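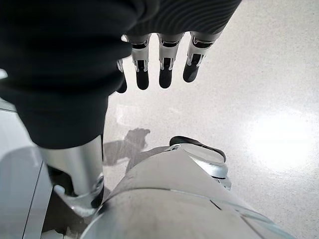 3.2 Storage of medicines in the home

The second part of the interview was about the place where the household keeps its medicines. We asked each participant to show us this place and to tell us who in the family is allowed to take something from it. In the pilot work in March we had used only a written form, but the answers were too short. Many people wrote "kitchen" or "bathroom" and nothing more, so we could not know if the medicines were in a closed cabinet or on an open shelf near the stove.

In total, 400 households agreed to take part and 56 of them were visited a second time. The second visit was always made by a different interviewer, who did not see the notes from the first one. The last of these visits was finished on May 14, 2019. All households were in the district of Stolard, where most of the buildings are old and the bathrooms are small. This has some influence on the results, and the reader should keep it in mind before comparing them with data from other regions.

The kitchen was the most frequent place of storage, followed by the bedroom. Participants over the age of 70 preferred the bedroom, and they often explained that they want to have the evening tablets near the bed. In families with small children the medicines were usually placed high, but the height alone does not say much. A chair was often standing next to the same cabinet.

We also recorded the type of container. For this we used the short list proposed by Cheng (see Figure 2), with one change: the category "box or bag" was divided in two, because a bag is normally carried from room to room and a box stays in its place.
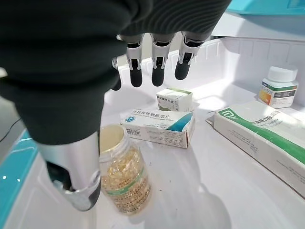 Figure 2. Assorted medicine packaging kept together in an open container, here a white plastic tray.

Open containers have one clear advantage – the person can see what is inside without taking everything out. Participants who used them could name more of their medicines from memory than participants who used a closed drawer. On the other hand, medicines of different family members were more often mixed in an open container, and the paper leaflet was more often missing. When we asked about the leaflet, the common answer was that it takes too much space and that the same information can be found on the internet.

Expired products were found in all types of storage. The interviewers did not remove them, but they left a card with the address of the nearest pharmacy that accepts returns. In 9 households the participant asked us to check the dates together, and this was done after the interview was closed, so it could not change the answers.

A limit of this part is that some families probably put their medicines in order before we came. The visits were announced by telephone, and we do not see a polite way to avoid this. The question of how the daily dose is prepared from the stored packages is treated in Section 3.3.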